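Wovthorpe Folded Garments

Notes by Hatice Işık and Erhan Avcı. The set has 950 entries, one per garment, in 2 folders: heaped and folded. Each entry gives colour, trim and fold type. Tops only; trousers and socks were left out.
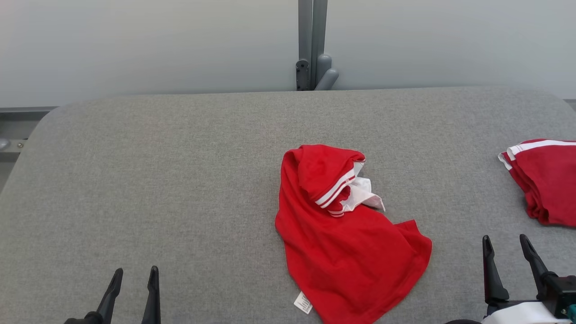
Which fold should be used for short sleeves?
Lay the top face down, turn both sides in to the middle, then bring the hem up to the collar in two folds.

Care labels are not transcribed. Striped trim is entered under "trim", never under "colour". 82 entries still have no fold type and are marked "open". Corrections go to Erhan. Last changed 12th October.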